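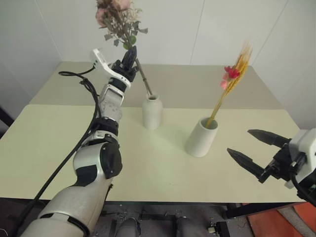
The two-arm cell at the arranging table, left gripper closed on a bouquet stem.

Home | Reviews | Workplace | Archive | Contact

Vukell two-arm cell, reviewed at Fedton
March 3, 2026

Fedton makes dried flower arrangements for hotel lobbies. The Vukell cell was installed in January and has run one shift a day since.

Grip is the strong point. The fingers close on a thin stem without crushing it, and narrow-necked vases are handled as well as wide ones. Wheat is harder. The bristles shed if an arm swings too fast, so we held speed at 22 per cent for anything feathery. A batch of 100 vases took 6 hours at that setting, slower than a practised arranger.

The cable on the forearm needs checking at each shift change.

Staff no longer fill standard orders. They sort stems, load the table and correct the lean of finished pieces. Wrist complaints are down. Two arrangers said the sorting is dull and asked to rotate back to custom work, and the roster now allows it. Training took 2 days, which was too short for fault recovery.

Suitable for repeat orders. Colour matching stays with people.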